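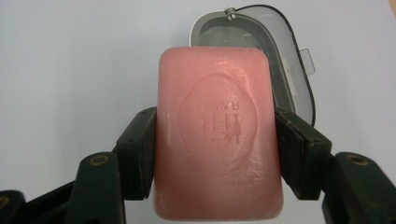
Workshop > Tips > Grippers and small robots

Practical tips for a hand-held gripper with two printed fingers

I have built three of these grippers now, two at my kitchen table and one in the shared workshop on Olivares street. It is the kind you hold in your hand, with linkage arms that open and close the fingers. The same fingers can go later on a robot arm, so it is good to learn with the hand version first. I write my notes in the order in which the problems came to me.

Threaded inserts

Use brass inserts where you will open the joint often. I first put screws directly into the plastic, and after a few times of taking apart the thread was gone. Push the insert in with a soldering iron, slowly, and stop when a little of the brass still stands above the surface. Then turn the part over on something flat and press it. The plate of an old clothes iron (cold) is very good for this.

Do not pull out the iron quickly. The insert comes with it and the hole becomes too big. If this happens, fill the hole with two-part glue, wait until the next day, and drill again.

Keep one old tip only for inserts. Plastic burns on it and you will not want to solder with it again.

Overlapping plates in the arms

When the arm is made of plates that lie one over another, the friction is in the places you do not see. Before assembly, rub every inside face on sandpaper laid on glass. I start with a coarse one and finish with 2000, used with a drop of water. Wipe the dust, because it collects in the joint and makes a gray paste with the grease.

Tighten each pivot screw until the arm does not move, then go back a quarter turn. A lock nut is better than thread glue here. Riaan Cele, from the workshop, uses a thin nylon washer between plates, and his gripper is more quiet than mine.

Fingers

Make the inside face of the finger flat and print it standing, so the layers do not open when you squeeze. Attach each finger with two screws, never with one. With one screw the finger turns a little each time, and you think the fault is in the linkage.

For smooth objects you can glue a strip of bicycle inner tube on the face. Clean both sides with alcohol first. I do not use double-sided tape any more, it slides in warm weather. In July I lost both strips in one afternoon.

What to practice on

Bar soap is my favorite test object. It has rounded corners and it costs little. It also keeps a mark if you squeeze too hard, so after each try you can look at the sides and know how much force you used. Take a hard, dry bar for the beginning. When this goes well, wet your finger, pass it one time over the sides of the bar, and try again. It is a big difference.

A travel soap box with a hinged lid makes a second exercise. Put the box open on the table, lift the soap out, and put it back without touching the lid. If the box walks on the table, hold it with a bit of modeling clay under the base. Clay comes off easily if you do not leave it for weeks.

Other objects I use: a cork, a wooden clothespin, a boiled egg in the shell. Leave the raw egg for the day when you feel sure.

Work on a plain and light surface. You will see small screws when they fall, and if you want to use a camera with the gripper later, it will have less confusion with the background.

Cleaning

Soap makes fine crumbs which go to the finger faces and into the joints. Brush them away dry, with an old toothbrush. If you use water first, the crumbs become soft and enter deeper. For the outside, a damp cloth is enough. Dark plastic shows every scratch and all the dust, but this does not change the grip.

Do not put printed parts in the dishwasher. I bent a good pair of arms this way.

If it will not close straight

Ulises Garrido wrote to me that his left finger arrives before the right one. Check these before you print anything new:

Is one pivot screw tighter than its pair?
Is an insert standing too high and touching the plate above it?
Did you mount one finger with the upper side down? They look almost the same.
Is there a thread of plastic left inside a hole? Turn a drill bit by hand in it to clean.

With him it was the second one. He cut the brass with a fine file and now both fingers meet in the middle.

Storage

Keep the gripper a little open. If you leave it closed with the rubber strips touching, they stick together and one comes off when you open.

More in Workshop
Which grease for plastic joints
Emance servo tester: how I connect it
A drawer for small screws from yogurt cups
Repairing the belt on the Bromolis printer
Clamps you can make from scrap wood
Grulach glue, after one winter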